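Prolerent Readers > Everyday Skills > Packing and Putting Away > Chapter 13

Reading time: 16 minutes

Chapter 13
Small Boxes, Small Things

I have a confession to make before we get going. For most of my grown-up life I owned one very large box, and everything that didn't have a home went into it. Batteries, buttons, the spare key to a bike I'd already sold, birthday candles, a toy car with three wheels. The box lived under the stairs and it took two people to drag it out, so of course it never got dragged out. When I needed a candle I bought new candles.

In Chapter 12 we dealt with the big stuff: coats, pans, bedding, the things you can find in the dark by bumping into them. Now we get to my favorite part of the whole book (I know, I say that every chapter), the little things. Small things are harder. They slide to the bottom, they hide inside each other, and they all seem too cheap to bother about until you want one of them at ten at night.

I learned most of what I know about this in Buston, where I rented two rooms above a shop one January and had exactly one shelf. One! I went down to the shop and bought a stack of small boxes with lids, the kind people use for fishing gear, and spent a whole weekend sorting on the kitchen table. Some of those boxes are still in use. A couple cracked in the cold when I moved out to Hjaltested, and one has gone missing, probably inside a bigger box, which serves me right.

What this chapter covers

We'll start with choosing a box: how deep, what kind of lid, whether you want to see in. Then comes sorting, and I'll walk you through the table method, where you clear a surface completely and work with one box open at a time. After that there's a section on flat things (cards, stickers, photos, little picture tags and so on), which follow rules of their own. The last part is about labels, and you'll find a practice sheet at the end with a kitchen drawer to plan.

Words to know

Footprint: the space a box takes up on the shelf, no matter how tall it is.
Headroom: the gap between the top of your things and the closed lid.
Stray: any item that doesn't belong with the rest of the group.
Parking spot: a place where strays wait until you've finished sorting. A soup plate is fine.

Choosing a box

People always ask me about size first, and I always answer with a question of my own: what's going in it? Lay the things out, push them together with your hands, and look at the patch they cover. Your box should be a little bigger than that patch. If you buy the box first you'll end up filling it, and I can tell you from the under-the-stairs years where that leads.

See-through or solid? I like see-through for anything I use less than once a week. Smoky plastic is a nice halfway choice, by the way. You can tell there's something inside and more or less what shape it is, and the shelf still looks calm. For lids, I go for a hinge every time. A loose lid wanders off. A hinged one stays with its box, and a latch means you can carry the thing upstairs without a shower of paper clips behind you.

Try the latch with one hand before you pay. Some of them need two thumbs and a bad word.
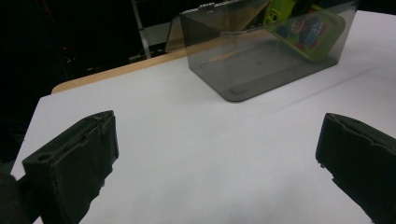 By A. Kotov

A clear white surface and one open box is how I'd like you to start, with the lid up and plenty of bare table left over to spread out on. The lime-green piece with the colorful picture is leaning inside the smoky gray box, and that leaning matters more than you'd think. Flat things want to stand. Lay them down and each one covers the next, and soon you're lifting out the whole pile to get at the bottom one. Lean them against a side and you can flip through with a finger.

Standing things do need headroom, though. Before you fill a box with them, stand up the tallest one and close the lid slowly. If it touches, you have three choices: tilt it more, turn it on its long side, or find a deeper box. Please don't press down on the lid and hope. I bent a whole set of recipe cards that way, and they still curl.

Try this first

Pick one small box you already own. Tip everything out onto a cleared table, put the strays on your parking spot, and return only the things that belong together, flat ones standing. Leave the lid open until you've read the next section, where we'll look at what to do with the plate of strays.

Related chapters
Chapter 12: Coats, Pans and Other Big Stuff
Chapter 14: The Drawer by the Stove
Chapter 15: Labels You Can Read Without Glasses
Packing a Shelf for a Move
Practice sheets, page 184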